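2020-09-18

Picked up the Ekthorpe council transcripts again. The mayor's office put out a corrected version of the February meeting, so the old text file is no good for the quote checks. Vilja Nurmi reran the speaker matching and got 388 statements, 7 of them with no name attached. Five are heckling from the gallery. The other two are probably the deputy mayor, talking over the chair during the bus fare vote — I'll listen to the audio on Monday.

Also compared what Ambrosio said at the joint press event with what his aides sent out afterward. The word "stooge" is on the tape and missing from the release. Logged both versions, no comment added.
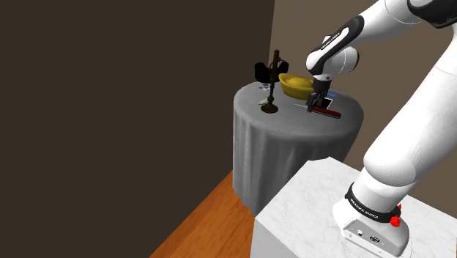 Robot arm and round table, simulated.

Demetrius Montoya wants the cutoff for the party leader speeches moved from 1,000 words to something shorter. Not convinced. The Nastberg speeches bury the attack lines near the end and we would lose them. Left it alone for now.

To do: rename the Ginodico folder, fix the date column (it still assumes 365 days and drops February 29), send Vilja the list of unnamed speakers.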